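Cell 3 notebook: gripper finger service and wrist camera check
15 January 2023
Entered by Lindsay Tautahi
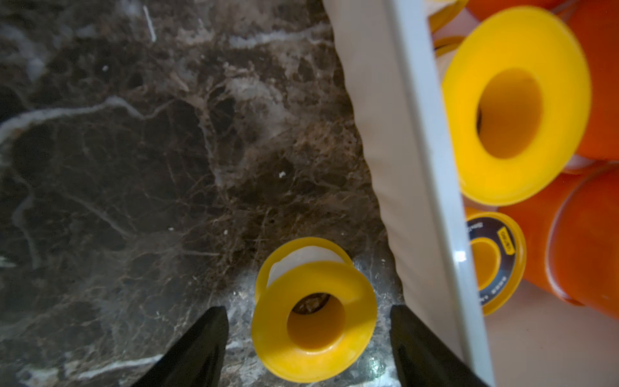
Wrist camera view, fingers open on either side of a spool of thread seal tape. Bin wall to the right.

Reason for work: the cell had logged repeated missed grasps on the tape spools, all on the same side. Anahera Cartwright requested that the fingers be inspected before any change was made to the Vedico pick program.

Work carried out: air and power isolated at the panel and tagged. Both fingers removed, wiped down and checked against the spare set. The left finger mount had two screws below the specified torque. All screws were replaced and tightened in the order given on the Brunton sheet. The finger stroke was then homed and the zero position saved under job 3161.

Camera: lens cleaned with a dry cloth. The mount was not moved, and the existing calibration remains in force. Close items in the bin are still out of focus in the wrist view. Focus is set for the table surface and should be left as is.

Test: six slow approaches to a spool lying flat, with no closing command. The gap on each side of the spool was judged acceptable by eye. Grasp trials have not been run.

Outstanding:
Grasp trials at reduced speed, A. Cartwright to be present.
Order one finger screw kit from Gruvivlow.
Update the maintenance card on the cell door.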